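Ticket 61 – Red button on bench control box sticks down
Site: Clellgate workshop, electrical bench
Opened: 18 November 2025
Status: Resolved, waiting on one spare part

Original report

Hello all, and sorry in advance for the length of this one, I do tend to go on. We have a control box from the Dosbridge order that is giving us trouble. It's the long gray-and-white one with the black rotary selector, two green buttons and then the red. The selector turns fine and both greens feel lovely. The red one goes down as it should but comes back up slowly, and every so often it stays down until you give the housing a little tap. I pressed it over and over this morning and couldn't find a pattern to it. I haven't opened it yet because I wasn't sure whether Ashour would want it back untouched.

Reply from Cadia support desk

Thanks so much for the clear report, and please don't apologize for the detail, it saves us a lot of back and forth! You're fine to open it. Ashour have told us they only want the box back if the housing itself is cracked. Before you do, could you try a few things for us?

Press the red button straight down in the middle, then again near the rim, and let us know if it behaves differently. Then loosen the collar nut a quarter turn and try again. We've seen these tightened a bit too hard at assembly, and the plunger ends up rubbing on the inside of the collar. Please keep the box unplugged from everything while you do this, and work on something soft so the base doesn't get scratched.

Update from the bench

Right, I've been through all of that. Pressing in the middle is better than pressing at the rim, though I wouldn't call it good. At the rim it stuck 3 times out of 5. The box is on the blue quilted mat, which I'd recommend to anyone – it doesn't slide about, and small screws don't roll off into the next county. 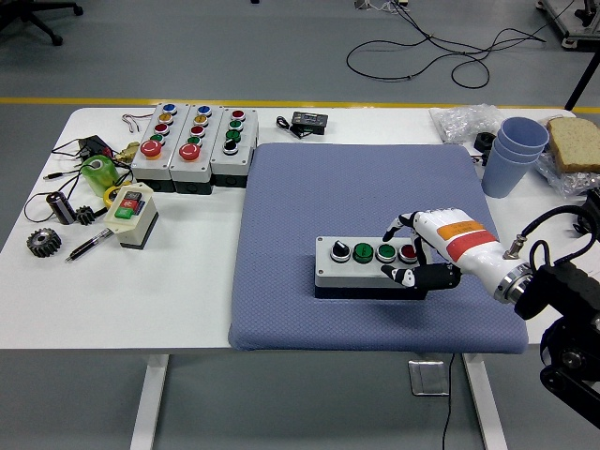 Loosening the collar nut helped straight away. The button comes up faster and I couldn't get it to stick again from the middle, but there's still a faint scrape if I push from the side. I took the button out and found a thin burr of plastic on the lower edge of the plunger, so small that I felt it with my fingernail before I saw it. I trimmed it with a craft knife, wiped everything with a dry cloth and put it back together with the nut just past finger tight.

I tried the pendant stations as well while I was at it, the three gray ones that live at the back of the table. All the buttons on those felt right to me, so I've left them alone.

Reply from Cadia support desk

That's wonderful news, and thank you for checking the pendants too. The burr makes perfect sense. We'll send a replacement red button to Clellgate anyway, so you have one in the drawer if the trimmed one starts dragging again. Could you leave the box on the bench overnight and press it a few more times in the morning?

Update from the bench

Morning check done, no sticking from the middle or the rim, and the scrape has gone. I've put a dab of paint on the collar nut so we can tell if it creeps tighter. Happy for this to be closed once the spare turns up, and thank you both for being so patient with me.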